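The Short Wound

Small incisions get little attention in surgical teaching. In Hastosville, a four-hour class is built on them.

17 September 2024

The syllabus for the Tumard closure class fits on one sheet of paper. It lists a cut, a needle, a length of black thread and a knot. Everything else is technique, and the technique occupies the full four hours.

Taner Yurt, who wrote the sheet, regards the narrow, straight incision as the most useful teaching wound available. A long laceration lets the learner hide. Tension is shared along its length, a poor stitch is compensated for by the one beside it, and the finished line can look acceptable from a standing position. A short slit offers no such cover. Each bite accounts for a large share of the closure, and an error in one of them shows in the edges directly.

"If the edges roll in, the stitch was shallow or it was too close," Yurt says. "If they stand up in a ridge, there was too much tissue in the loop. With a short cut you can usually say which stitch did it."

The needle

A surgical needle has three regions: the point, the body and the swage, where the thread is joined to the metal. The body is an arc. The arc decides how the needle must move, and most beginner faults can be traced to moving it some other way.

A curved needle pushed in a straight line does not travel in a straight line. It levers. The point lifts, the entry hole widens into a slot, and the load passes into the body of the needle, which may bend. The correct motion is rotation about the center of the arc, so that each part of the needle follows the track opened by the point. On the Tumard sheet this is written as "turn, do not push," and underlined.

The grip comes before the turn. The usual teaching is to hold the needle on its body, somewhat nearer the swage than the point. Gripped too far forward, the needle has too little exposed length to come out on the other side. Gripped at the swage, it is held at its weakest part, and the join can be crushed. The jaws should close on the needle near their tips. Deeper in the jaws, closer to the pivot, the closing force is greater and a fine needle may be flattened.

Entry is ideally made with the point perpendicular to the surface. The reason is geometric. A shallow entry angle produces a shallow arc, and a shallow arc takes more tissue at the top of the wound than at the bottom. When such a stitch is tied, the surface closes first and turns inward, leaving space underneath. A perpendicular entry gives a path as wide at its base as at the top, or a little wider, and the edges meet and turn slightly out.

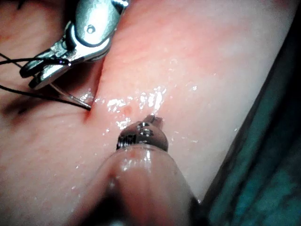 A curved needle held in the jaws of the driver, its point in the tissue at the lower end of the incision.

The ends of the cut

Placement at the end of an incision is a separate problem. At the middle of the slit, the two sides can be separated and inspected. At the end they converge, and the needle has little room. A bite taken too near the corner may cross the apex and gather it into a pucker. A bite taken too far in leaves a short unclosed segment beyond the last stitch.

Practice differs on where to begin. One school starts at the center and halves the remaining distance with each stitch, a method that keeps two edges of unequal length from drifting out of register. Another starts at one end and works toward the other, which is simpler and gives an even rhythm. Yurt teaches the second for straight cuts and the first for anything curved or ragged. His notes give no rule for cases in between.

Spacing follows from bite size. The common guidance is that the distance between neighboring stitches should match the distance from entry to exit across the wound. Wider spacing allows gaping between loops. Closer spacing adds foreign material and punctures to tissue that must heal around both. The guidance is a starting point and is adjusted for thickness, location and tension.

Thread

Black is a handling color. It has no effect on healing, but it can be found. Against pink tissue a dark strand can be followed by eye along most of its run, and it can be found again when it is time for removal. Undyed and pale threads have their uses, particularly where a dyed strand might show through thin skin. They are harder to learn on.

Himeck, which supplies the class with its needles and thread, ships both monofilament and braided material. The two behave differently enough that the sheet gives each its own paragraph.

Monofilament is a single solid strand. It passes through tissue with low drag and gives fluid no channel to follow between fibers. It is also springy. It keeps the bends it was packaged with, and a loop laid down on the tissue may open or swing away before it can be used. Knots in it slip more readily and are usually given additional throws.

Braided thread is limp by comparison. It lies where it is put, takes a knot well and tolerates repeated handling. Its drawbacks are drag and wicking. A dry braid pulled quickly through tissue can saw at the entry hole, so the pull should be slow and in line with the needle path.

Slack is the part of thread handling that learners underestimate. Excess length lies across the field, catches on instruments and drops into the wound. Insufficient length makes it impossible to form a loop without pulling on the bite just placed. The short end, or tail, is left long enough to grasp and no longer. A tail pulled through by accident means that the stitch must be started over.

The loop

Instrument ties are built on a loop of thread around the jaws. The long strand is wrapped over the closed or nearly closed tips, the tips open to take the tail, and the tail is drawn back through. The first throw sets tension. The second, wrapped in the opposite direction, locks it. Wrapping both in the same direction produces a granny knot, which can hold for a while and then slide.

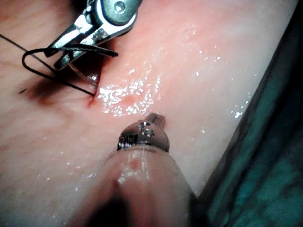 Black suture lies over the jaws of the upper instrument and turns back toward the narrow incision. The lower instrument is empty.

Two details of the loop determine whether the knot lies flat. One is the position of the instrument. The tips are best kept above the wound, between the long strand and the tail, with the long strand brought to them. Reaching out for the thread shifts the angle of the wrap, and the loop tends to slip off the end. The other is the direction of the final pull. The strands should be drawn apart across the incision and in the plane of the surface. Upward traction converts a square knot into a pair of sliding hitches and lifts the tissue with it.

Final tension is the last variable and the most often misjudged. The purpose of the stitch is to bring the edges into contact and hold them there. Tissue swells after closure, and a loop that is snug on the table will be tighter later. Pale tissue inside the loop indicates that blood flow is being restricted. Yurt's sheet uses the word "approximate" and, in the next line, the word "strangulate" with a stroke through it.

Keeping the surface workable

Moisture complicates all of this. Wet tissue is slippery, reflects light and hides the exact line of a narrow cut. Tissue allowed to dry becomes stiff at the surface and gives a false sense of resistance to the needle. The class keeps its work damp and adjusts the lamp often, as glare from a single strong overhead source can conceal both the puncture and the thread. Moving the light a short distance to one side is usually enough to bring the incision back as a shadowed line.

The drape does some of this work as well. A dark green or blue-green cloth reflects little and gives the eye a resting tone next to red and pink. It also marks the boundary of the working area. Instruments and thread stay inside it, and a strand that wanders over the edge is treated as contaminated even in practice, on the principle that the habit should be formed before it is required.

Repetition

The class is a beginning. Learners leave it with a practice allowance of 200 stitches, to be placed in sets of eight, each set along a fresh cut. Eight is the number Yurt arrived at after watching where attention failed. Sets were longer under the earlier plan, which he taught with a colleague, Ekinci, and the later stitches were consistently worse than the first.

Each set is left in place and examined from the side, at the level of the surface, before any stitch is removed. Edge height is checked first, then spacing, then the lie of the knots, which should all sit to the same side of the incision. Stitches are then cut beneath the knot and drawn out across the wound, so that the pull tends to close the line. Pulling away from the wound tends to open it.

A revised sheet is planned for November. It will add a paragraph on closing the end of a cut whose sides differ in thickness, a situation the present version covers in a single sentence. The correction is to take the thicker side shallow and the thinner side deep, so that both are caught at the same distance below the surface and the upper edges meet level.

Related

Braided or single strand: handling notes from the Himeck range
Reading a needle packet
Drape colors and eye fatigue
When to take stitches out
Hastosville teaching rooms reopen after refit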